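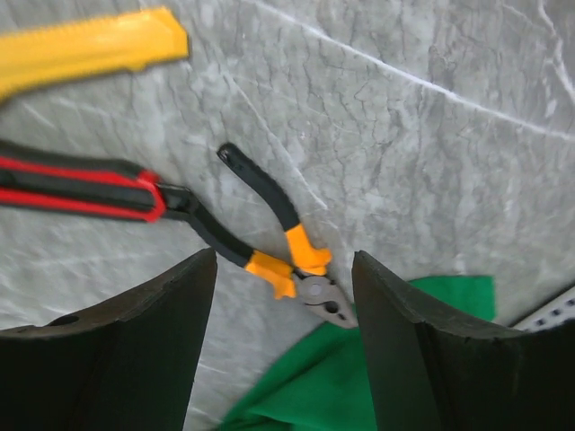

Svenja Baumgart objected that most ankle sprains at Pestik happened late in practice, when legs were tired, and that a longer warm-up would do little about them. We kept her comment in mind when we set up the project.

We followed 28 handball players at Pestik from September to February. Half did the usual warm-up of jogging and passing. The other half added the Aritz balance drills, single-leg stands and short hops, before each practice in the Kasprzak gym. Players wrote down their own hours and any sprain that kept them out of the next session.

Results
The logs add up to 1,162 hours of practice and play. The usual group had six sprains and the balance group had two. Almost all of them came in the second half of practice, as Svenja expected. Three players in the balance group skipped the drills during exams and were still counted.

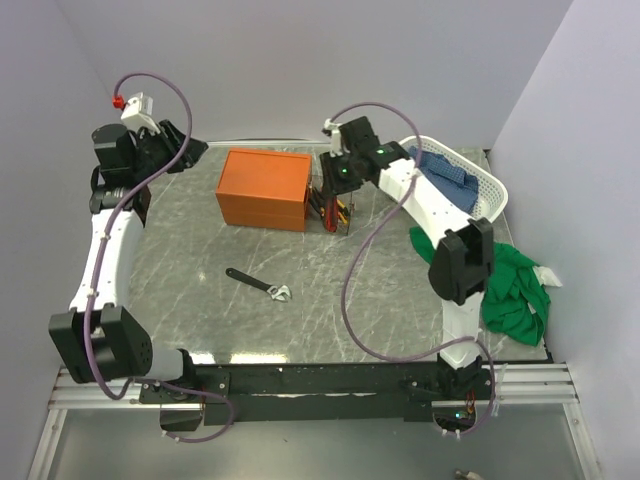 Fig. 2. Two arms mounted on the base rail.

The numbers are too small to show that the drills made the difference. Earlier sprains were not recorded, and we should have asked. A second round should also try the drills at the halfway break.

Imness School, Sports Science Projects | Contact | Back to top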